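Hausverwaltung Tsoukalas
Merkblätter für Mieterinnen und Mieter
Blatt 7: Pflege von Holzböden und Hartbelägen

Stand: 12.03.2020

Das vorliegende Merkblatt gilt für alle Wohnungen der Anlage Candemthorpe mit geöltem Parkett, versiegeltem Parkett, Linoleum oder Steinzeugfliesen. Welcher Belag in welchem Raum verlegt ist, geht aus dem Übergabeprotokoll hervor. Fehlt die Angabe, gibt die Verwaltung unter der Durchwahl 3010 Auskunft. Bis zur Klärung ist der Boden ausschließlich trocken oder mit einem gut ausgewrungenen Tuch zu reinigen.

Trockenreinigung

Sand und feiner Straßenschmutz verursachen die meisten Kratzer. Im Eingangsbereich ist daher eine Schmutzfangmatte auszulegen, die wenigstens einmal in der Woche ausgeklopft wird. Zum Saugen wird die Hartbodendüse mit ausgefahrenem Borstenkranz verwendet. Bürstenwalzen, wie sie für Teppiche vorgesehen sind, müssen auf Parkett abgeschaltet werden. Die Borsten der Düse sollten gelegentlich auf eingeklemmte Steinchen geprüft werden, ebenso die Laufrollen des Staubsaugers.

Feuchtreinigung

Geöltes Parkett wird nebelfeucht gewischt, stets in Richtung der Maserung. Dem Wischwasser wird Holzbodenseife in der vom Hersteller angegebenen Menge zugesetzt; eine höhere Dosierung führt zu einem grauen Film, der sich nur mühsam entfernen lässt. Man arbeitet mit zwei Eimern – einem für die Seifenlauge, einem für das Ausspülen des Tuches. Das Spülwasser ist zu wechseln, sobald es trüb wird.

Versiegeltes Parkett verträgt einen neutralen Bodenreiniger. Essig, Scheuermilch und Dampfreiniger sind auf beiden Parkettarten nicht zulässig. Mikrofasertücher sind auf geölten Flächen zu vermeiden, da sie dem Holz das Öl entziehen. Auf Fliesen dürfen sie verwendet werden.

Linoleum ist empfindlich gegen stark alkalische Mittel. Schmierseife sollte deshalb nur verdünnt und nicht regelmäßig zum Einsatz kommen. Gummiabsätze hinterlassen auf Linoleum gelegentlich dunkle Striche, die sich mit einem weichen weißen Pad und etwas Neutralreiniger entfernen lassen. 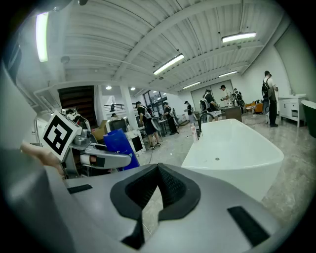 Despina Zacharopoulos merkte zum vorigen Stand dieses Blattes an, dass bei ihr auch nach dreimaligem Wischen mit klarem Wasser ein Schleier auf dem geölten Parkett geblieben sei. Erst ein Durchgang mit handwarmem Wasser und einem Baumwolltuch, das sie nach jeder Bahn ausgespült habe, habe den Film gelöst. Die Verwaltung nimmt diesen Hinweis gern auf. Zu beachten bleibt, dass die Fläche nach einer solchen Grundreinigung matt wirken kann und dann nachzuölen ist.

Flecken

Verschüttete Flüssigkeiten werden sofort mit einem saugfähigen Tuch aufgenommen, vom Rand zur Mitte hin. Kerzenwachs lässt man erhärten und hebt es mit einem Kunststoffspachtel ab. Fettflecken auf geöltem Holz werden mit unverdünnter Holzbodenseife eingestrichen, nach kurzer Einwirkzeit abgewischt und mit klarem Wasser nachbehandelt. Schwarze Ränder unter Blumentöpfen deuten auf eine Reaktion der Gerbsäure im Holz hin und sollten nicht selbst abgeschliffen werden. In diesem Fall ist Herr Michailidis von der Haustechnik zu verständigen.

Möbel und Gleiter

Unter Stühlen und Tischen sind Filzgleiter anzubringen. Selbstklebende Gleiter halten nur auf staubfreien, fettfreien Flächen; die Unterseite des Stuhlbeins wird vorher mit etwas Spiritus abgerieben. Bei täglich benutzten Stühlen haben sich genagelte oder geschraubte Gleiter besser bewährt. Abgenutzter Filz nimmt Sandkörner auf und wirkt dann wie Schleifpapier. Bürostühle benötigen weiche Rollen, im Handel als Typ W bezeichnet.

Schwere Möbel werden angehoben oder auf einer umgedrehten Wolldecke gezogen. Waschmaschinen und Kühlschränke dürfen nicht über Parkett geschoben werden. Die Haustechnik verleiht hierfür 2 Transportroller, die bei Herrn Economou zu reservieren sind.

Nachölen

Geölte Böden sind einmal jährlich zu behandeln, vorzugsweise im September, solange noch bei geöffneten Fenstern gearbeitet werden kann. Das Pflegeöl wird dünn aufgetragen und der Überschuss mit einem fusselfreien Tuch abgenommen. Stehen gebliebenes Öl wird klebrig und zieht Staub an. Bis zur vollständigen Trocknung nach Angabe auf dem Gebinde sind weder Teppiche noch Möbel zurückzustellen.

Ölgetränkte Lappen können sich selbst entzünden. Sie werden in Wasser getränkt, im Freien ausgebreitet getrocknet und erst danach über den Restmüll entsorgt. Das Zusammenknüllen in einem Eimer oder Müllsack ist untersagt.

Raumklima

Holz quillt und schwindet mit der Luftfeuchtigkeit. Schmale Fugen während der Heizperiode sind üblich und schließen sich in der Regel im Sommer wieder. Sie dürfen nicht mit Acryl oder Silikon verfüllt werden. Bleiben Fugen dauerhaft offen oder wölben sich einzelne Stäbe, ist dies der Verwaltung schriftlich mitzuteilen, unter Angabe der Wohnungsnummer und des betroffenen Raumes.

Holzbodenseife und Pflegeöl sind in kleinen Gebinden im Büro der Verwaltung, Zimmer 126, erhältlich. Leere Behälter werden dort zurückgenommen.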